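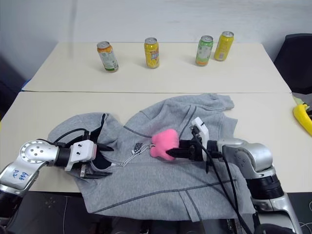
The Jarnen Street Laundry Afternoon

The gray zip-up, spread out over the front table with its hood folded in on itself. I love the fluffy pink charm on the zipper pull! The cans lined up on the table behind it are the ones with the loudest labels we had, yellow and green and orange, and they look great against all that white.

Welcome to the hoodie page! We had such a good time at the spring fold-and-swap on 20th May that I wanted to get something up while it was still fresh. Doors opened at noon in the Rengifo room (the one with the white walls, up the back stairs), and by the end of the afternoon we had passed along nearly 3,000 pieces of clothing, which beats January by a mile. Sweatshirts and hoodies were the big hit again, and I could happily talk about them all day.

How we fold them

Lots of you asked Imogen Hulme for her method, so I wrote it down. Lay the hoodie flat with the zipper up and smooth it out from the middle seam. Bring the sleeves in across the chest, fold the hood down over them, then fold the bottom up in 3 parts. Charms and drawstrings get tucked inside so they don't snag on the next one in the pile. Heavy fleece takes a bit of muscle, but once you get going it's really satisfying, and a stack of 12 fits perfectly in a Bonlow crate.

Zippers

Jhonatan Alvarado fixed zippers for three hours straight and still had a line at the end! He likes a rub of candle wax on a sticky one. If a pull has snapped off, add a charm or a loop of ribbon, it's easier to grab with gloves on and so much more fun.

Still to collect

Damilola Briggs has a bag of kids' sweatshirts put aside for the Gonent families, and Orlando Pacheco is holding on to the hangers, 20 of them, mostly the wide kind. Send either of them a message through the front desk. The room is booked for us again in the fall, so start digging through those closets!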